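两种夹爪抓取薄片材料的对比试验
课程项目报告(第二稿)
小组成员:Ea Eskildsen、Maj-Britt Moen
提交日期:11月12日,星期四

一、项目内容

本项目比较两种末端执行器在抓取薄片材料时的表现。第一种是平行两指夹爪,指尖贴硅胶垫,下文称A爪。第二种是气动软指夹爪,下文称B爪。两种夹爪装在同一台六轴机械臂上,由同一台控制器驱动。试验台是上一届Gatov小组留下的,我们只重新做了法兰转接板,并把相机支架加高。

最初的计划里还有真空吸盘。五月份试过一次,吸盘在织物上漏气严重,在薄膜上又会把材料吸进杯口,留下圆形皱痕,所以没有列入正式对比。

二、试验设置

材料分两类:塑料薄膜和薄织物,裁成同样大小的方片。台面铺一层软垫,夹爪指尖可以稍微压下去,再合拢捏起材料边缘。每类材料每种夹爪各做35次抓取。判定标准是提起后悬空停留3秒不滑落,然后放到目标区。滑落、夹空、一次夹起两层,都记为失败。

相机用两台。一台固定在工作区旁,负责记录和找边;另一台装在腕部,只用于接近阶段。固定相机的焦距是手动锁定的,每次开机后用标定板检查一遍。控制程序分为找边、接近、下压、合拢、提起五个状态,A爪和B爪共用前三个状态,后两个分别调参。

A爪的合拢速度改过两次。第一版太快,指尖还没有压到位就把材料推走了。后来改为先慢速合拢,检测到电机电流上升后再加力。B爪没有电流信号可用,只能按充气时间控制,充气时间定为500毫秒。

三、找边问题

找边是整个流程里最费时间的部分。程序先在灰度图上求横向梯度,再用直线拟合边缘,拟合结果换算成夹爪的目标位姿。平整的织物上这个方法够用。换成有褶皱的材料以后,褶皱的明暗过渡也会产生梯度,有时被当成边缘,夹爪就会落到材料中间。
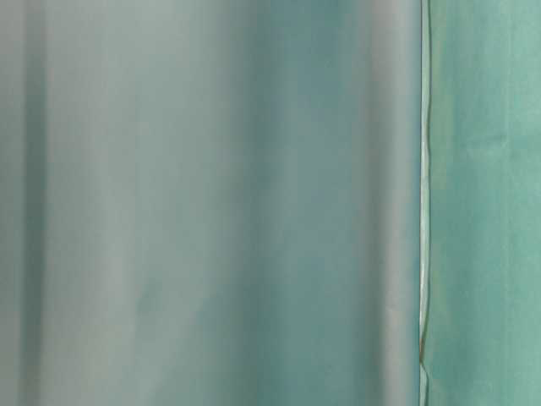 我们试过提高梯度阈值,误检少了,但是对比度低的边缘也一起丢掉了。后来换了思路,不看梯度有多大,看过渡区有多宽:褶皱的过渡一般比较宽,真正的边缘比较窄。加上这一条以后,误检明显减少。剩下的问题是边缘本身不直,用一条直线去拟合会有偏差,夹爪宽度小的时候影响更大。现在的做法是把边缘分段,只取离抓取点最近的一段计算方向。

材料离镜头太近时会虚焦,过渡宽度的判断也跟着失效。程序里加了一个清晰度检查,不合格就让机械臂退回等待位,由操作人重新摆放材料。这个检查偏保守,拖慢了整体节奏。

四、结果

织物上两种夹爪差别不大。B爪一次夹起两层的情况比A爪多,原因可能是软指接触面积大,合拢时把下面一层也带了起来。

薄膜上差别比较明显。A爪的硅胶垫摩擦力够,但薄膜边缘贴着垫子时,指尖不容易插到下面,夹空较多。B爪指尖能顺着台面变形,夹空少,提起以后却容易慢慢滑出,有几次正好在停留阶段末尾掉落。第36次是多做的补充试验,把B爪充气时间延长,没有滑落,但只有一次,不列入统计。

节拍方面A爪较快。B爪放气需要时间,放置时材料偶尔粘在指面上,要轻微抖动才会脱开。抖动动作是Maj-Britt Moen后来加进程序的,幅度仍靠手调。

五、不足和后续

光照没有严格控制,上午和下午的图像亮度不同,清晰度检查的阈值因此调过一次,前后数据不完全可比。材料只有两类,也没有测试潮湿状态。B爪的气压由手动减压阀设定,重复性一般。

下一步准备给B爪指面加一层有纹理的贴片,并把充气时间作为变量单独做一组。固定相机打算换成可以程序对焦的型号,这样材料高度变化时不必每次退回等待位。控制代码和原始记录放在课程服务器的项目目录下,表格由Ea Eskildsen整理,文件名按日期和夹爪编号排列。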